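Behind the Black Cloth
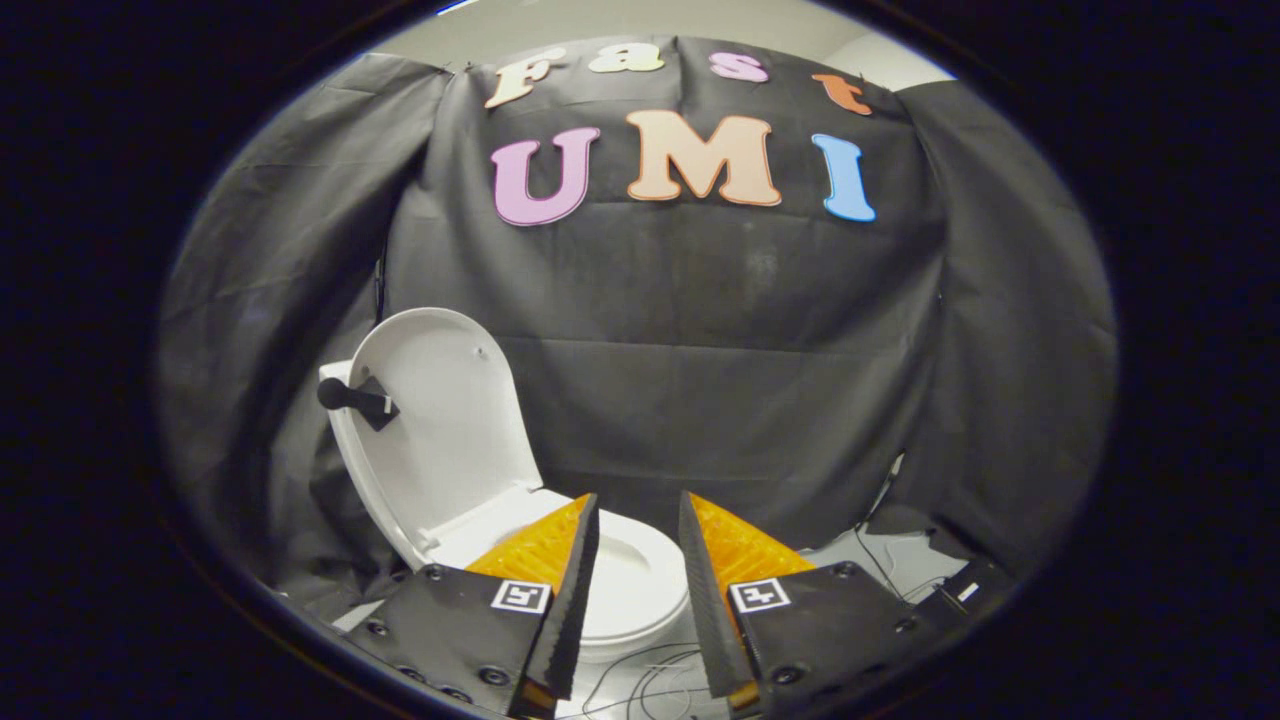

Asif Yousafzai has been dressing booths at the Brirnach home fair for five seasons, and he starts every one of them with fabric. The halls have plain walls and the cloth covers most of what he doesn't want visitors looking at. Black is his usual choice for bathroom pieces. A white toilet set against it with the lid up reads clearly from the far end of an aisle, and the folds can hang loose without taking anything away from the shape of the bowl. Big rounded letters go up higher, in pink, orange, pale yellow and light blue, each with a white outline so it doesn't sink into the cloth.

The letters are pinned one at a time. Yousafzai doesn't use a level. He puts up the largest ones first and fits the rest by eye, and if one ends up tilted he usually leaves it.

Wrinkles are a bigger argument. His former employer, Hundeck, steamed every drape before opening. Yousafzai stopped doing that after he went out on his own under the name Orakzai. "It took two hours and the cloth was creased again by lunch," he said. He now rolls his drapes on cardboard tubes and hangs them the night before.

He spends the saved time on the fixtures. Porcelain shows fingerprints under hall lights, so he wipes down the lid, the seat and the rim with a dry cotton cloth. Any handle or fitting added to a lid gets tightened by hand.

The February fair at Nendov brought 1000 visitors through the bathroom section. Yousafzai packed out in one evening, letters first, in a flat box with paper between them.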